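Why Were the Stone Circles of Bellini Built?

Posted by Samah Naciri on December 15, 2018

The stone circles on the plateau above Bellini are older than any written record of the region, and the purpose they served has been disputed for as long as scholars have visited them. This post sets out the principal explanations and the evidence offered for each. It does not attempt to settle the matter.

The site consists of 3 rings, the largest of which is known locally as Tandoletti. Together they contain 161 standing stones, most of them no taller than an adult. The stones are a coarse gray sandstone that does not occur on the plateau itself. The nearest outcrop lies 30 kilometers to the north, beyond the river, and no trace of a prepared road has been found between the two places.

A Burial Place?

The oldest explanation holds that the circles marked the graves of important families. Early visitors reported bones and fragments of pottery within the smallest ring, and the drawings they left behind show a low mound that has since been plowed away. Unfortunately, the bones were not kept. Later digging in the same ring produced charcoal and animal teeth, which may point to feasting as easily as to burial.

A Calendar?

A second explanation is that the stones were set out to follow the sun. A person standing at the center of Tandoletti in the middle of summer will see the sun rise close to the tallest stone. Supporters of this view consider the alignment deliberate. Brahim Sqalli, who has surveyed the plateau over many seasons, is more cautious. He notes that several stones were raised again in modern times by landowners who kept no plans, and that the tallest may be among them. With so many stones in a ring, he argues, a few are bound to line up with something.

A Meeting Ground?

The third explanation has gained support in recent years. The plateau stands where two old grazing routes cross, and it has a reliable spring. Herding communities that spent most of the year apart would have needed a fixed place to exchange animals, arrange marriages and resolve quarrels. The rings may have been raised a few stones at a time, perhaps one for each gathering - a practice that would account for the uneven spacing, which neither of the other theories explains well.

Visitors also hear of a fourth account, in which the stones are wedding guests turned to rock for dancing past midnight. Similar tales are attached to stone circles in many countries. They tell us little about the builders, although they do show that later generations found the place unsettling.
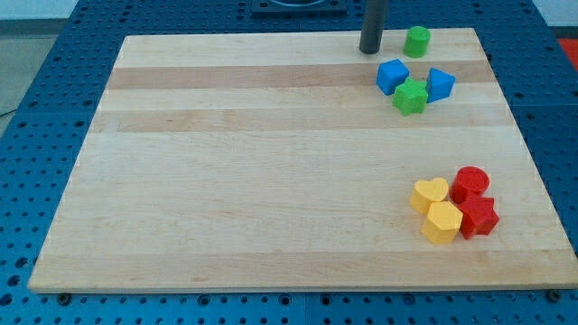

It remains possible that the circles served more than one purpose, and that their use changed over the centuries. The author visited in August, when the grass is short and the fallen stones on the eastern side are easiest to find. Readers who intend to make the journey should allow a full morning for the walk up from the village and carry their own water.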